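June 2018 — dye bench, Nusell shed

Third run of the walnut hull bath. 314 g hulls, soaked overnight, strained through the old curtain. Color weak again. Fleece from the Halvorsen lot took it unevenly, tips darker than the butt ends. Scoured it twice so prob not grease. Water maybe? Tap here is hard, the rain barrel is nearly dry.

Skein tags so far: 5 done, rest still in the bucket. Need to write the tags in pencil, the marker bled on the January ones and now I cant tell alum from iron.
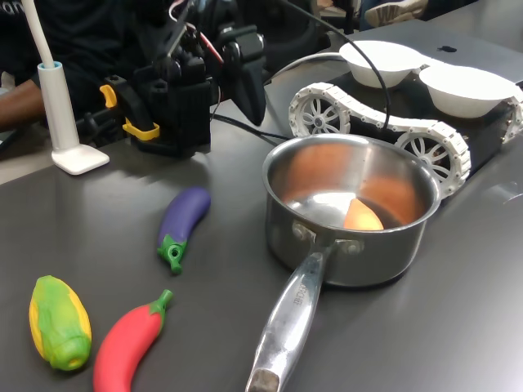
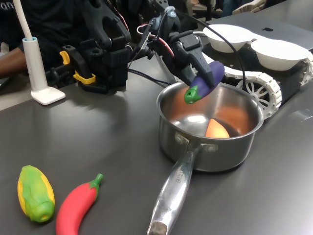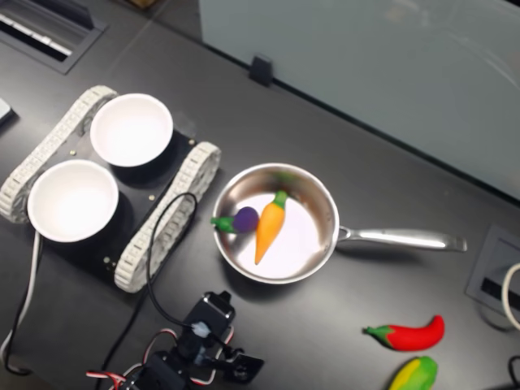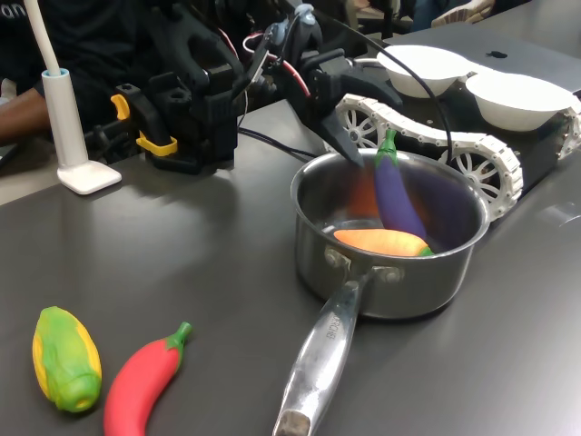 Madder next, and I want it much slower than last time. Held at 58 C for the whole simmer, no higher, the brown creeps in past that. Small samples only. A polished steel pot like the one in the photos is the right sort for this — steel doesnt shift the color the way the iron kettle does, and a long handle helps when tipping out the liquor. Purple like that eggplant I have never got from madder, even with iron. Closest was a dull plum on the Mimley yarn, faded on the windowsill.

Stinirik recipe says chalk in the madder bath. With our water I'd skip it. Try one skein with, one without, same pot size, same time.

Batch 841 (the gray) still smells of vinegar. Rinse agian, hang outside if it stays dry.

To do:
- more alum, almost out
- scrub the iron kettle
- weigh the madder root BEFORE grinding
- find lid for the small bucket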